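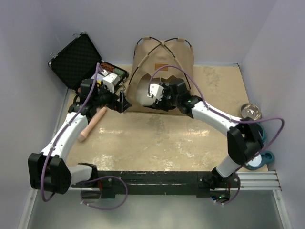

Unit 7: Looking after the two-arm cell
Course notes, Mesfin Feyisa
Dundport training workshop

Read these notes before the practical. Log sheets are in the Gebru folder by the door.

1. Before power-up
Check that both base mounts are tight on the rail. Push each arm gently by hand at the first link – there should be no play. Wipe the rail and tabletop with a dry cloth.

2. Cables
Each arm has a purple cable tied to its links. Follow it from the base to the gripper and look for flat spots or cuts in the jacket. Replace any zip tie that has slipped. Leave enough slack for the wrist to turn fully both ways. A tie pulled tight near a joint will wear through the jacket, usually within 400 hours.

3. Gripper fingers
Inspect the fingers every 1000 cycles. Light scratches can stay. Change the pair if a tip is chipped or if the inner edges no longer meet evenly. Always change both fingers together and write it on the log sheet.

4. Grip test
Close on a thin rod at low force, hold it upright and tug lightly. If it slides, clean the inner edges and repeat. Eyerusalem Shiferaw has the force table for the Olallow tools.

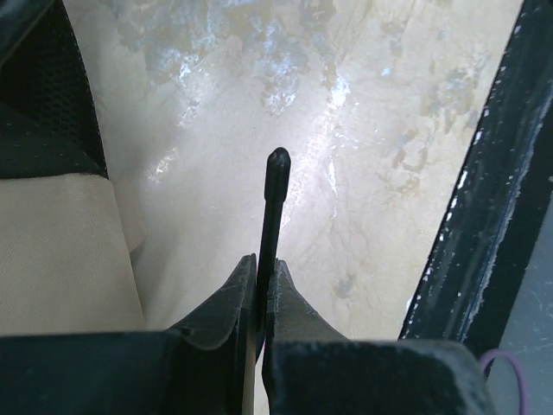
Do we have to re-zero the gripper after changing the fingers?
Re-zero it every time. New fingers sit slightly differently from worn ones, and the old closing position will be off. Run the open-close routine with nothing between the fingers, then save the new value.

5. Shutdown
Park both arms, open the grippers and switch off at the cell. Hand the log sheet to Abrehet Moges by Sunday.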